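**Diltura hand-held gripper – safety notice, September 23, 2020**

We love how light these grippers feel, so we're keen to get this one fixed! On units below serial 800, the finger can stay shut after you let go of the handle. Stop using yours if it sticks.

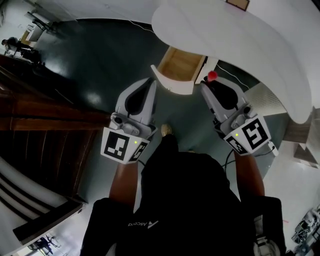
*A pair in use, with marker blocks fitted.*

Check the grip pad before each session. If it's lifting or torn, order kit 669 – fitting takes 5 minutes and 2 screws. 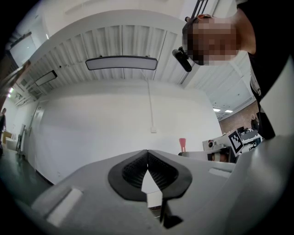

*The ridged black pad, close up.*

Kits ship free from Kurnirari.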